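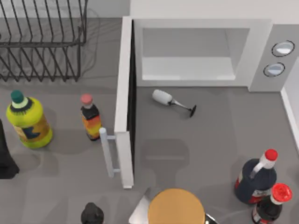 Our second set of interviews turned to the question of what households did with wage gains once local hiring had picked up again. We spoke with 48 renters in Toler and its outlying townships, most of them at home in the evening, and the talk wandered, as it tends to do, through rent, car repairs, child care and whatever had most recently broken. Durable goods came up early and often. The items people named first were small ones, a microwave of the sort in Figure 2, white, with a bar handle on the door, or a new set of tires, and only later did they get to furniture or moving. We had expected the order to run the other way, given how the county income series behaved over the same months, and we return to that puzzle below.

Figure 2. Kitchen counter goods, small durables category (rendered).

Archana Dixit coded the transcripts, and Junpei Kobori matched them against the payroll records that the Trondever area employers had kindly shared with us. Wage growth in the lower half of the sample was real but lumpy — a raise in March might be followed by shorter hours through the summer — and families seemed to plan around the hours more than the hourly rate. One warehouse worker in Lodhi told us she still thought of her raise as "extra," though she had been getting it for two years. 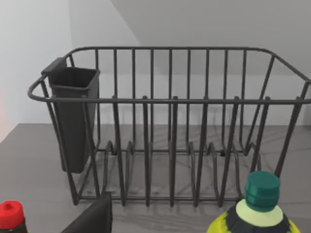 Spending at the bottom of the price range is easy to lose in regional accounts, and we would gently urge other researchers to give it more room. The standard retail categories fold it into a large remainder. A wire dish rack with dividers for plates, to take as plain a thing as we can, lands in the same line as garden hoses and picture hooks, and so a real change in how people are living can pass through the data without leaving much of a mark. We therefore kept a separate tally for purchases under 200 dollars, which 6 of the smaller townships let us check against their own sales tax receipts.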